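Rhubarb, patience and a very big pot: an afternoon with Gaétan Lévesque

By Akua Ametepe

Gaétan Lévesque had the kettle on before I'd found the right door, and by the time I had my coat off there were three bottles lined up for me to try and a fourth he wasn't sure about. "You'll have to tell me," he said, "and you have to be rude if it's bad, or I'll go on making it." (It was spruce tip. It tasted like a forest with sugar on it, and I liked it very much, though I would understand if you didn't.)

If you've been to the Saturday market in Stallolham you will have seen his cordials, at the end table with the green cloth. He started making them nine years ago, the summer after he stopped driving the school bus on the Molport road, when a neighbour left so much rhubarb on his step that he couldn't get the screen door open. He'd never made a preserve in his life. His mother had, every fall, but he was always sent outside while she did it.

"She had burns all up her arms from the jam," he said. "So I was afraid of it. I was a grown man, I'd driven a bus through freezing rain with all those kids in the back, and I was afraid of jam! But you don't have to boil cordial hard like that. You let it sit there and it gives you the juice when it feels like it."

That first batch went mouldy in a week. The second was too sweet, and he drank it himself all the way to Thanksgiving out of stubbornness. He went looking for advice and found Haiyan Cao, who had been putting up plum syrup from her own trees since well before he turned up with his questions, and who told him straight away that he was washing his bottles like a man who had never been sick from a bottle.

"I said that, yes," Haiyan told me when I phoned her afterwards. "He had them drying upside down on a tea towel. I told him, in the oven, and then fill them hot. He wrote it on his hand."

He now writes things in a ledger, a proper one with a red spine, and he was good enough to let me turn the pages. Every batch has its number and its weather. There are notes such as "too much lemon, Yayra made a face" and, a few pages later, "less lemon, same face." Yayra Ansah has the stall next to his, selling bread and sometimes eggs, and has been tasting for him for years in exchange for whatever is left at closing time. I gather the face has been a reliable guide.

We got talking about what people drink when they're thirsty, and how that has changed. Gaétan has views on this.

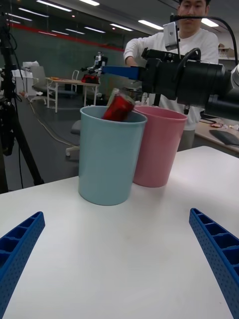
"When I was small, if somebody came to the house, you gave them a drink and you didn't ask which one," he said. "There was one. It was raspberry in July and it was blackcurrant when it got cold, and you had it with hot water if you had a cough. Now I ask my grandchildren what they'd like and it's like ordering tires. I don't mind pop, I have a ginger ale at the ball game like anybody. But pop is the same in April as it is in August. I like a drink that runs out."

His do run out. The blackcurrant is usually gone before Christmas, and the elderflower lasts about as long as the people at the front of the line are feeling polite. He will make 100 bottles in a good season and won't go over that, although he has been asked. A shop in Molport wanted a standing order, and he thought it over for a weekend with the ledger open and then said no thank you.

"It would be a job then," he said. "I had a job. I liked my job, I was up at five for it, and I don't want another one."

I asked him to take me through the rhubarb, because it's coming up now in everyone's garden and I know I'll be asked. He is not a secretive man. You cut the stalks small, the pinker the better if you care about the colour, and you put them in the biggest pot you own with sugar and the peel of a lemon, and you leave the lid on overnight without any heat at all. In the morning it will be sitting in its own juice. Then a little water, a low burner, and you stop when the pieces slump. Strain it through cloth and don't squeeze.

"Everybody squeezes," he said. "I squeezed for two years. It goes cloudy, and then people hold it up to the window and ask you what's in it. Go and do something else. Go and rake."

The not-squeezing he got from Mattes Reinholz, who came through one summer to help with the haying on the Cruzado place and rented the room over the garage. Mattes had grown up with elderflower and was particular about it. He would only pick in the morning, and only on a dry one, and he shook each head over the grass to let the beetles off. He still sends a postcard when the elder blooms where he is, so that Gaétan can be jealous for a few weeks.

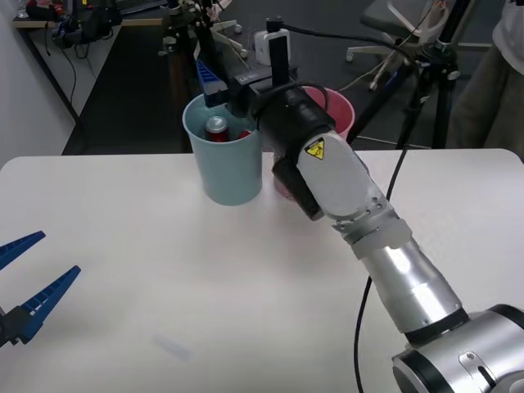 Two robot arms at a white table.

There was one more thing I wanted to ask about, which was the tasting evening. It's on 21st April this year, in the back room of the library, and it began as a way of using up the odd bottles before the new season. People bring their own now. Last spring there was a beet one that divided the room, and a mint one made by a boy of nine who wouldn't tell anybody how he did it. Gaétan pours everything into the same small glasses and lets people wander.

"Some of them come for the company and they don't drink a thing," he said. "That's all right too. My sister-in-law brings her knitting. I'd only ask people to bring their bottles back, and I'd ask them nicely, but I would ask them. I have lids here with no bottles. I have a whole drawer of lids."

He showed me the drawer. Then he showed me the rhubarb patch, which has come from that same neighbour's crowns and has now got away from him entirely, and by the back step he filled a grocery bag with stalks for me although I'd told him twice I was walking home. I carried it the whole way up the hill. It's in the big pot now with the lid on, and I'm leaving it alone until morning.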